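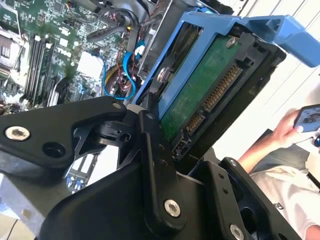

What's in the Flavthorpe recipe files

Hi! I'm Beca Voyle, and I've been typing up my town's old community cookbooks in my spare time (evenings mostly, with tea). This folder holds the text of 9 of them, nearly 600 recipes, one plain text file per recipe. Go ahead and cook from them, search them, do your class project with them, whatever you like.

File names

Book first, then page, then dish, so skakov_041_plum_cake.txt is page 41 of the Skakov church book. The Ostrowski book had no page numbers, so I used the order they came in.

What I changed

Very little. I kept the spelling, including "rasberry" all the way through Ostrowski, and I left oven settings like "quick" and "slow" alone. Anything I couldn't read is marked [?] – please don't guess at those unless you own a copy! Four recipes have no title and sit in the folder called untitled.

Known problems

Fractions are a mess in the older files. I typed some as 1/2 and some as .5 before I picked one, and I'm still fixing them. The pickle chapter of Skakov is missing its last page, so the mustard beans just end after the vinegar.

Changes

August 2019 – added the index by ingredient, fixed the doubled pie crusts
January – first upload, Skakov only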